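Informe de avance: reorganización del almacén de herramienta y puestos de recogida
Preparado por Milagros Vidal para la dirección de Ullesance
9/1/21

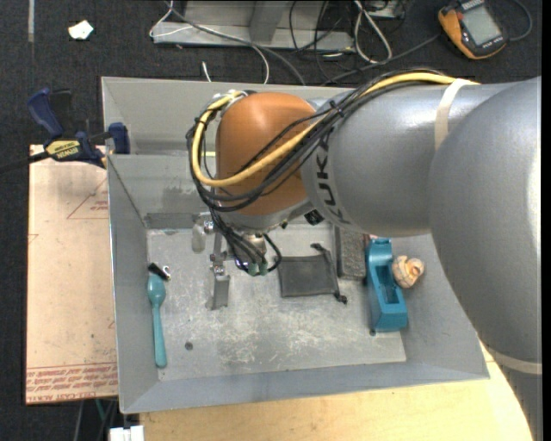 El periodo se ha dedicado sobre todo a las cubetas metálicas y a la herramienta suelta. Al empezar teníamos 2162 referencias dadas de alta en el inventario antiguo, muchas con el nombre cambiado o repetidas entre Mevport y la nave principal. Tras la revisión, Sakda Thaweesak ha dado de baja 323 por duplicadas. Las demás conservan su código, aunque falta unificar las descripciones.

Cubetas. Se ha decidido mantener las grises de metal, anchas y de paredes inclinadas, en los puestos de recogida. El fondo de algunas presenta arañazos y roces blancos, sobre todo en la parte central baja. Lemlem Hailu las ha revisado y no propone sustituirlas: el desgaste es superficial y no afecta a las piezas que se depositan en ellas. Los agujeros del fondo se dejan como están. Para la herramienta pequeña, que puede colarse por ellos, se usarán cajas cerradas en estantería.

Herramienta. La clasificación por familias está terminada en el pasillo central y a medias en el lateral. Quedan pendientes los destornilladores y las llaves de vaso, que llegaron mezclados en el último traslado. Walid Khoury ha preparado etiquetas nuevas con letra más grande; las primeras se despegaban con el aceite y hubo que repetirlas en 3 estanterías.

Gasto. La partida de etiquetado está agotada. La de mobiliario tiene saldo suficiente para las 10 baldas pedidas a Skarier, que todavía no han confirmado fecha de entrega. No se solicita ampliación en este informe — si el pedido se retrasa más allá de noviembre, habrá que alquilar estantería provisional y lo comunicaremos antes de firmar nada.

Incidencias. Dos días de trabajo perdidos por el cambio de suelo en la zona de carga. Además, el listado de Hyun llegó en un formato que nuestro programa no lee, y Tiruwork Adugna lo está pasando a mano. Lleva hecha la mitad.

Próximos pasos. Terminar el pasillo lateral, cerrar el listado de Hyun y fijar en cada puesto una hoja con las piezas que le corresponden. La hoja ya está redactada y pendiente de visto bueno — pedimos respuesta antes de imprimirla, porque el plastificado se encarga fuera y no admite cambios.

También necesitamos saber si las cubetas de Mevport entran en este proyecto o se tratan aparte. En el presupuesto aprobado no figuran, pero el personal de allí ya ha empezado a pedir etiquetas.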